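Fillavville Household Textile Words: data card

Version 2, December 18, 2025

Summary
A word list of household terms for cloth, clothing and bedding as used in Fillavville and the two neighboring towns, Grelton and Mowat. It has 493 entries. Each entry gives a word or phrase, its meaning, the town where it was recorded, and the sentence the speaker used it in.

Where the words come from
Speakers were interviewed at home in June and asked to talk through ordinary chores: making a bed, folding, mending, sorting what goes to the wash. The interviewers did not suggest words. If a speaker had two names for the same thing, both were kept. The 78 speakers had all lived in one of the towns since childhood.

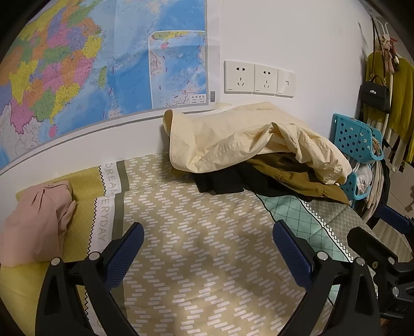
Angus Niven objected to the Mowat entries in version 1, saying that "slip" for a pillowcase was his grandmother's word and came from Kiklow, and that it should not be listed as local. We checked the recordings. Three Mowat speakers use it without prompting, so the entry stays, with a note on Kiklow added in the remarks column.

Fields
id -- a number, not reused when an entry is removed
headword -- in the spelling the speaker preferred, if they had one
gloss -- short meaning in standard English
town -- Fillavville, Grelton or Mowat
quote -- the sentence as spoken, lightly punctuated
remarks -- anything else, often blank

The file is UTF-8, tab-separated, with one header row. Quotes contain commas and sometimes quotation marks, so do not convert it to CSV without escaping them.
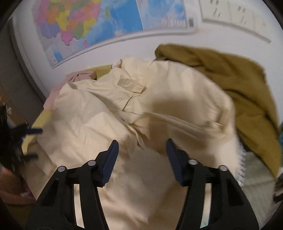

Gintarė Bite
Editor and maintainer, Fillavville word list

Known problems
Spelling is uneven. "Rumpled" and "rumplet" are separate entries in Grelton and may be the same word heard differently. Verbs for folding are well covered, verbs for ironing are not. Some glosses for collars and cuffs are too short and will be rewritten.

Town is where the speaker lives now -- it does not show where they learned the word. Please don't draw a dialect map from this column alone.

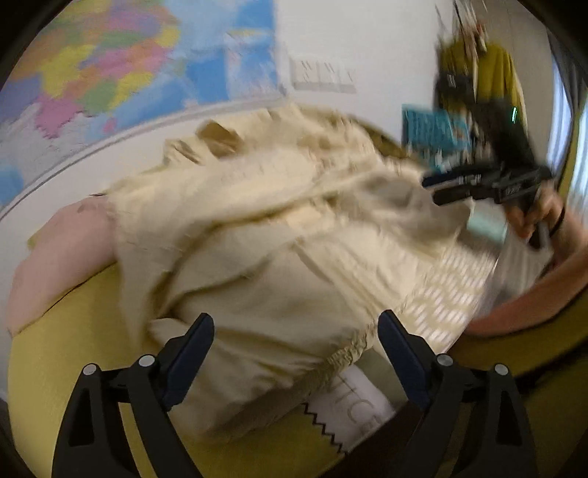 Use and credit
Free to use for teaching and research. Speakers' names were removed before release, and the audio is not included. Credit the list as "Fillavville Household Textile Words, version 2."

Corrections
Send the entry id and the change you want. Jeanie Forsyth handles glosses and Veikko Pesonen handles the file format. New words are welcome if you can say where you heard them.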